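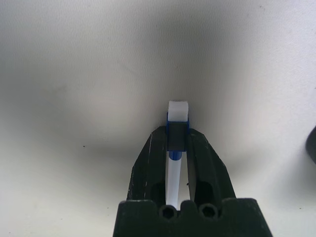
Si-woo Hyun has argued that slender items are the hardest part of clearing a table, as people cannot agree on what they are, and that any storage plan which begins with a list of names will fail at that point. We take the objection seriously. The storage plan used in the first round of the present study, the Usedach list, gave every item a name and every name a container. It worked well for boxes and plates. It worked poorly for thin, upright items such as markers, rods and capped sticks, which were moved from one container to another and often left on the table at the end of a session.

4.2 Slender items on a shared table

The second round kept the same tables and the same 48 participants, but replaced names with three plain features: the overall form of the item, the color of any cap, collar or band, and the kind of end it has. A participant who was unsure whether a stick was a pen, a marker or an applicator was told to leave the question open and to sort by what could be seen. Participants worked alone and were not timed. They were allowed to pick an item up and turn it over before putting it away, and most did so with slender items, although hardly any did so with plates.

The color of the collar or cap was the feature most often mentioned in the written remarks. Where two sticks shared a white barrel, participants looked to the part that differed and ignored the rest. The end of the item came next. A soft or fuzzy end was usually taken as a sign that the item should stand upright or lie apart from dishes, while a hard, flat end drew little comment. Several participants asked for a separate place for items with soft ends – a request that we had not planned for and that was added to the instructions in May.

Larger things on the table also affected where slender items went. A printed box lying near a marker was often read as its container, even when the two had no known link, and participants tended to place the marker in or beside it. Plates had the opposite effect. Items found close to a plate were moved away from it first and sorted later.
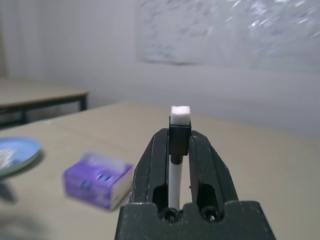

Figure 3. White marker-like stick with a black section and a small white tip; a purple box and a light blue plate lie to the left on a beige tabletop.

The arrangement in Figure 3 is typical of the mixed tables used in the second round. Under the Usedach list, the stick would have to be named before it could be put away. Under the feature method, the black section and the light tip are enough to assign it a place, and the box can be dealt with on its own.

Two limits should be noted. Color was judged under the ordinary lighting of the room, and pale blue and white parts may be confused in weaker light. The method also gives no help with items whose cap has been lost, which were set aside and are treated in Section 5.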